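Sorting challenge, club rules question

drorkine
Do we lose points if the arm bumps a box? Asking for 4 teammates and one guilty arm.

gaete78
Four points a bump. Rules changed in March.

tavero_b
Disagree – only if the box leaves its spot. A nudge is free.

gaete78
Read it again. A nudge is how it starts leaving.

drorkine
So glad I asked. Our setup tonight: 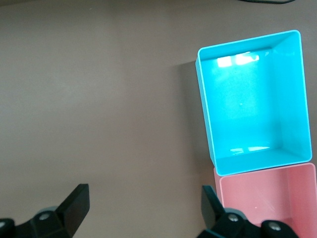

How long is each run?
Ten minutes, and the clock keeps going during a restart.

tavero_b
Still free, by the way.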